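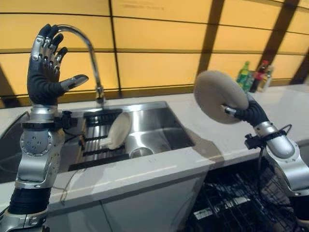
# 두꺼비 이동 시기 도로변 모니터링과 주민 참여 활동 보고

제출일: 2023년 7월 11일
지도: Zdeňka Jireš 선생님
현장 자문: Oldřich Kováčik 선생님

## 1. 시작하게 된 이야기

우리 모둠이 처음부터 두꺼비를 조사하려던 것은 아니었습니다. 원래는 도시 조류의 둥지를 주제로 계획서까지 거의 다 써 두었는데, 지난 3월 비가 오던 저녁에 모둠원 한 명이 Gresbridge 저수지 옆길을 걷다가 길을 건너는 두꺼비를 여러 마리 만났고, 그 가운데 이미 차에 치인 개체가 적지 않았다는 이야기를 들려주었습니다. 다음 날 지도 선생님께 조심스럽게 주제를 바꿔도 되느냐고 여쭈었더니, 산란 이동은 금방 끝나니 고민할 시간에 장화부터 구하라고 하셨습니다. 그 말씀이 지금도 참 고맙습니다.

## 2. 조사 구간과 방법

조사 구간은 저수지와 Lomoseck 숲 사이를 지나는 2차선 도로입니다. 숲에서 겨울을 난 성체가 물가로 내려오려면 이 도로를 반드시 지나야 합니다. 길이 423미터를 7개 소구간으로 나누고, 해가 진 뒤 두 시간 동안 두 명씩 짝을 지어 걸었습니다. 발견한 개체는 살아 있는지 여부, 암수, 이동 방향, 소구간 번호를 기록지에 적었습니다. 포접한 쌍은 두 마리로 세었습니다.

살아 있는 개체는 젖은 장갑을 끼고 양동이에 담아 가던 방향의 길 건너편에 놓아주었습니다. 양서류를 옮기는 일이라 저희끼리 마음대로 한 것은 아니고, 관할 관청에 미리 신고하고 Kováčik 선생님께 다루는 법을 배운 뒤에 시작했습니다. 첫날에는 다들 손이 떨려서 한 마리를 옮기는 데도 한참 걸렸던 기억이 납니다.

## 3. 결과

조사 기간 동안 기록한 두꺼비는 모두 296마리였고, 그중 200마리를 살아 있는 상태로 옮겼습니다. 나머지 96마리는 발견했을 때 이미 죽어 있었습니다. 숫자로 적으면 한 줄이지만, 비 오는 밤에 손전등을 비추며 하나씩 적어 내려갈 때는 마음이 꽤 무거웠습니다.

죽은 개체는 3번과 4번 소구간에 몰려 있었습니다. 두 곳은 도로 경계석이 높아서, 길을 거의 다 건넌 두꺼비가 턱을 넘지 못하고 경계석을 따라 옆으로 기어가는 모습을 자주 보았습니다. 반대로 경계석이 낮은 6번 소구간에서는 지나가는 개체가 많은데도 사체가 적었습니다. 기온도 영향이 있어 보였지만, 저희 온도계를 늘 같은 자리에 두지 못해 이번 보고서에서는 분석하지 않았습니다.

## 4. 주민들과 함께한 일

이동이 한창일 때 저수지 입구의 Zeman 빵집에 안내문을 붙였습니다. 비 오는 날 저녁에는 조금 돌아가더라도 윗길을 이용해 주십사 하는 내용이었습니다. 처음에는 읽는 분이 있을까 싶었는데, 며칠 뒤부터 양동이를 들고 나오시는 분들이 생겼고, 어떤 할머니께서는 손주와 함께 나오셔서 저희보다 훨씬 빨리 두꺼비를 찾아내셨습니다! 기록지를 옮겨 적을 때는 학교 동아리 Trinis가 도와주었습니다.

## 5. 부족했던 점과 제안

가장 아쉬운 점은 이동 초기를 놓친 것입니다. 주제를 늦게 바꾸다 보니 첫 비가 온 날의 자료가 없습니다. 또 새벽에는 조사를 하지 못했으므로 실제 폐사 수는 저희 기록보다 많을 수 있습니다. 까치나 너구리가 사체를 먼저 가져갔을 가능성도 있습니다.

그래도 다음 해를 위해 다음을 제안합니다.

- 3번과 4번 소구간 경계석에 완만한 경사로 설치
- 이동 시기에 숲 쪽 길가를 따라 임시 유도 울타리 설치
- 비 오는 날 저녁 시간대 서행 안내판 설치
- 여름에 어린 두꺼비가 숲으로 돌아가는 시기의 추가 조사

마지막 항목은 저희가 꼭 해 보고 싶었지만 시험 기간과 겹쳐서 하지 못했습니다. 후배들이 이어받는다면 기록지 양식과 구간 지도를 모두 넘겨드리겠습니다. 장화는 두 켤레가 새니 확인하고 신어 주세요.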